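Section 7. Clearing a table with the hand-held gripper

I've been on the floor at the Sidbridge café long enough to remember when clearing a table meant a tray and a rag. Now we teach the job to the Brumness system by doing it ourselves with the gripper in hand, and I'd be lying if I said my first shift with it went well! Give yourself a week.

Before you start, sign in on the Brudari tablet and pick the table from the list. Then:

1. Walk up to the table with the fingers open and pointing forward. Stop when the near edge is in reach.

2. Hold still for a slow breath. It feels silly, but the system likes a clean start.

3. Pick one item and come in with a finger on either side of it. Small flat things first, tall cups last.

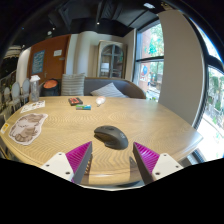
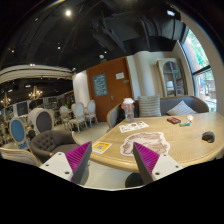
Fingers open at the table, nothing gripped yet.

4. Squeeze the trigger gently until the pads meet the item, then lift straight up. If it slips, set your hand back and go again (don't delete the try, Deirdre Nic Aodha wants those too).

5. Set it down where the tablet tells you, open all the way, and back off before you press Save.

CAUTION: Don't lift a tall drink by the lid. Go low on the sides.

NOTE: Guests' things stay put. If somebody's phone or computer gear is on the table, ask first or choose another table.

What about your hours? I asked that on day one. Recording time is paid at the same rate as floor time, and it goes on the rota like any other job, so you're not squeezing it in between orders. Our group has saved 2,904 runs so far, and my wrist felt plenty of them, so swap with your partner when it gets sore. Questions about the rota go to Ó Ceallaigh. For a stuck trigger, see Section 8.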